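Cushions, Covers and Drawstring Bags: Small Fixes for Soft Things
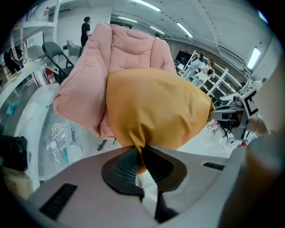
Talha Kakakhel wrote in to ask whether a quilted cushion has to go through the wash every time it looks tired, and said hers comes out lumpier each time. His sister's, he should have said, and he corrected himself in a second note!

Well, Talha, please tell her no. Most of mine get washed twice a year and the rest is airing and a good beating (I love this job). Take the cushion outside in the morning, hold it by two corners and smack it flat-handed, going square by square along the stitching so the filling moves back to the middle of each puff. Flip it and do the back.

If it does need washing, cool water, half the soap you think, and two clean tennis balls in the dryer on low. Check the seams first. One popped stitch in a quilted panel turns into 9 by the end of a spin cycle, ask me how I know.

Fabric pouches are my other favorite thing for storage. Put spare covers in them, or winter scarves, or the odd pillowcase that has lost its partner. Cotton is better than plastic for anything that sits from March to fall. Don't stuff them drum-tight or the creases set hard.

For a neck that won't stay gathered, wrap a hair elastic around it three times and fold the tail back under. Works on bags with no cord at all!

Mustard and other strong colors: wash alone the first couple of times. Pink too, if it's new. Ghazala Naqvi swears by a splash of white vinegar in the rinse and I've started doing it for the smell alone.

Loose threads on tufting get pulled to the back with a blunt needle. Never snip them from the front.

Next month, zippers.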